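4. Setting up the detergent feed

The Marodier pump draws liquid from a bottle placed beside the dishwasher and doses it at the start of each wash. Carry out these steps before connecting the machine to the mains.

Use a liquid made for machine dishwashing. Hand soap and washing-up liquid foam too much and will trip the overflow switch.
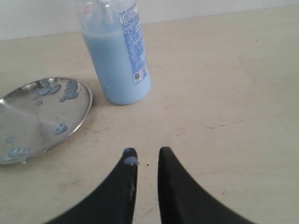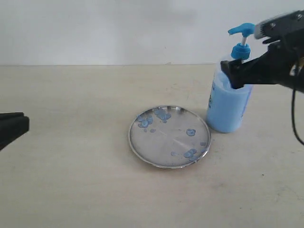
4.1 Fitting the pick-up tube

1. Stand the bottle on a level surface no higher than the top of the machine.
2. Remove the cap and keep it. You will need it if the machine is moved.
3. Push the clear tube through the Garba adaptor until the weighted end touches the bottom of the bottle, then pull it back by a finger's width.
4. Screw the adaptor on by hand. Do not use pliers.
5. Press the other end of the tube into the port marked IN. Tug it gently to check that it is held.

Note: Adaptors supplied before January have a grey washer that must be fitted with the flat side down. Later ones have the washer moulded in.

4.2 Priming the pump

1. Open the door and turn the dial to P.
2. Hold the Start button until the light flashes.
3. Wait for liquid to reach the port. If there is still air in the tube when the light goes out, repeat once.
4. Wipe up any drips with a damp cloth.

CAUTION: Never prime the pump with the tube in an empty bottle. Running dry damages the valve and is not covered by the guarantee.

4.3 Setting the dose

The dose is set at the factory for soft water. In hard water areas, turn the screw under the flap one notch clockwise. Run two full loads before changing it again.

Replace the valve after 4,000 washes. The counter is shown in menu 6, and a reminder appears when 400 washes remain. It can be cleared only by fitting a new valve and holding Reset until the display reads 0.

To store the machine, draw clean water through the tube first. See section 9.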